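4.2 Vocabulary sessions and what they can show

The claim under test is an old one: that learners remember a foreign word better when they meet it beside the thing it names. The Zekwood course materials repeat it on nearly every page, and Mahama's teacher guide treats it as settled. We are less sure. Most of the studies cited in its favor tested recall within the hour, and few of them asked learners to use the word in a sentence.

Our 120 learners, all adult beginners in Spanish, were split between the Dallent and Hotham evening classes. Each class studied the same nouns over 9 sessions. Dallent worked with objects and photographs, Hotham with written translations only. Both groups were tested again in January, with no warning and no chance to review.

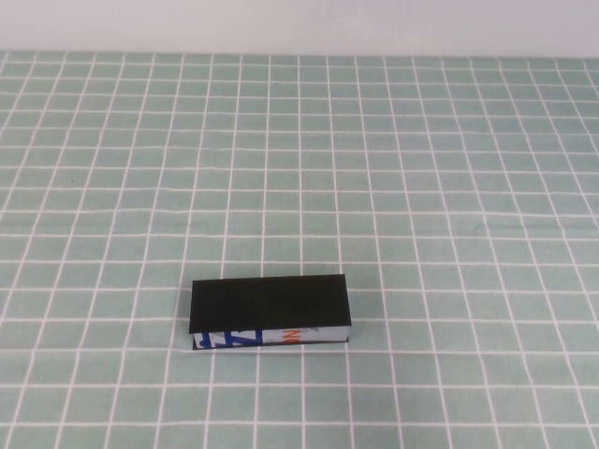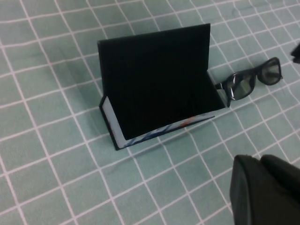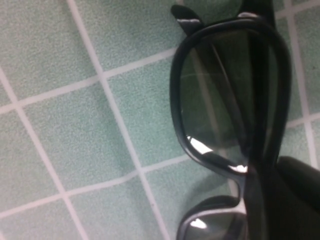 Figure 7. Table views on a pale, white-lined surface, including an open black case (second panel) and black-framed glasses with a dark tinted lens (third panel).

4.3 Results and doubts

Dallent learners did better on the first test, as the guide would predict. By January the gap had nearly closed. Gender errors were as common in one class as in the other – "el gafas" turned up in both – and plural nouns gave the same trouble whether or not the learner had studied with objects.

It is tempting to read the early lead as proof that objects help. There is a duller explanation. The Dallent teacher, Araba Ansah, spent longer on each noun, and her learners said the words aloud more often. Time and repetition alone could produce the whole effect. We did not control for either, and neither did the earlier studies we were trying to repeat.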